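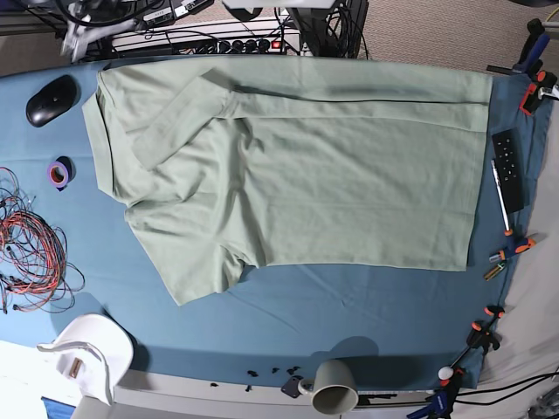

Naima El Idrissi: ok but did you change fingers AND controller at the same time? because then you don't know which one fixed your slipping

tultard_bench
Fair. No, controller first, ran it a week, then swapped fingers. Should have put that in the thread title, sorry, typing between runs.

Short version for anyone landing here from search:
- arm is the same one as in my January thread
- old controller out, Cirkia board in
- fingers: stock narrow pair vs. the wide flat Flaravach pair
- task: fold a short sleeve shirt on a cloth-covered table, sleeve in, then body over

Narrow pair, 27 tries, 16 clean folds. Haven't finished the wide pair so no number yet, don't ask.

dhulme
What counts as clean? If you're re-laying the shirt by hand before every run then the pick is half done for it.

tultard_bench
Clean = sleeve flap stays put and the far edge ends up square. Hem can be ugly, I don't score the hem. And yes I re-lay by hand. Everybody does.

dhulme
Not everybody. I drop mine from shoulder height and let it land however. Numbers go way down but at least they mean something.

Nelli Saarela
Different question though? He's comparing fingers. You want the start pose as boring as possible for that. Drop tests come after.

dhulme
Only if the fingers behave the same on flat fabric and bunched fabric, and they don't. Wide plates are great on flat. On a lump they push it around like a snow shovel.

tultard_bench
Yeah the snow shovel thing is real. Seen it twice today. Wrist cam pic from this afternoon so you can see how much of the view the gripper eats

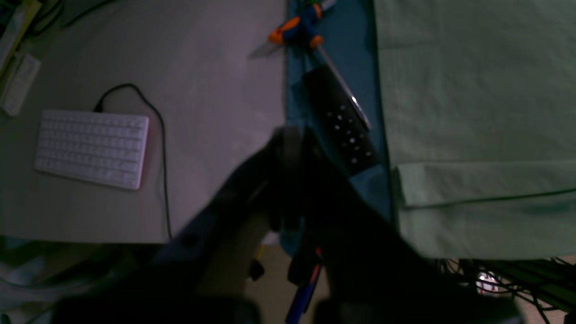
Wrist cam, folded edge of the shirt on the right.

Before someone says it, yes, the gripper is blurry. Focus is set for the cloth and stays there. I tried closer focus and then the fold line went to mush, and the fold line is the only thing I need.

ashley_s
Can you tilt the camera up a few degrees? We did that on the Hollis arm at work and got a good chunk of picture back. Took a printed wedge and 2 longer screws.

tultard_bench
Could do. Worried I lose sight of the tips on close. With the narrow pair I'd say go for it, with the wide ones I'm already half blind down there.

Nelli Saarela
Second camera overhead for the fold line, wrist only for contact. Then tilt doesn't matter much.

tultard_bench
I have an overhead view, it's good until the arm swings through it. So right when you want it, gone.

aurelia_e
What are you sending for grip force? On the Cirkia board the force byte goes 0 to 255 and the bottom of that range did basically nothing for me. Fingers close, fabric slides right out. I spent a weekend blaming the pads.

tultard_bench
Was at the default. Didn't know about the dead part at the bottom, will try higher. My slips are mostly on lift, not on close, so that would fit.

aurelia_e
Go up slow. Too much and a knit shirt gets a pinch mark that doesn't want to lay flat again, then your next run is bad for a dumb reason.

Naima El Idrissi: also log the force with each run, not just pass/fail. otherwise you'll be redoing all this in a month. ask me how I know

tultard_bench
Logging it as of now. OK, lift results with the wide pair, force turned up, same shirt. Holds much better. The big change is in how it hangs: the wide plates grab more cloth, so you get heavy folds and less of that single long point you get off the narrow ones. Easier to lay back down I think, but the camera gets a face full of fabric on the way up.

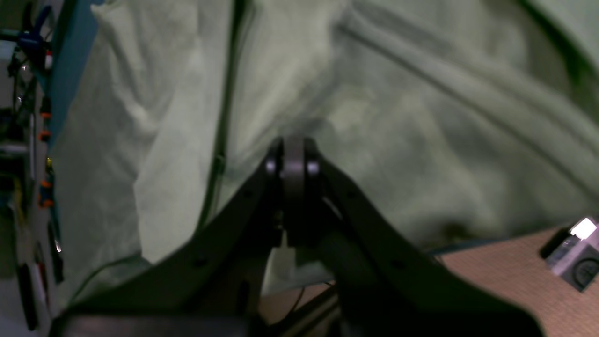 Which means for that part of the move I'm running on joint positions and hope. The controller is fine with it, path is repeatable, but if the cloth slips there I only find out at the table. Thinking of watching motor current on the fingers as a poor man's slip sensor. Has anyone done that on this board?

aurelia_e
Tried it. Too noisy on thin stuff. A towel, sure. T-shirt, no.

dhulme
Worked for me with a slower lift and some averaging. Not great but it catches the full drops. Depends how fast you need to go.

aurelia_e
If you're lifting that slow you could just stop halfway and look.

dhulme
Look at what, he said the camera is full of shirt

ashley_s
wedge!! I'll dig up the file tonight and post it. Hole spacing might be off for your mount, check before you print

tultard_bench
Please do. Narrow pair goes back on tomorow with the same force setting so the comparison is fair, then the drop test for Dennis.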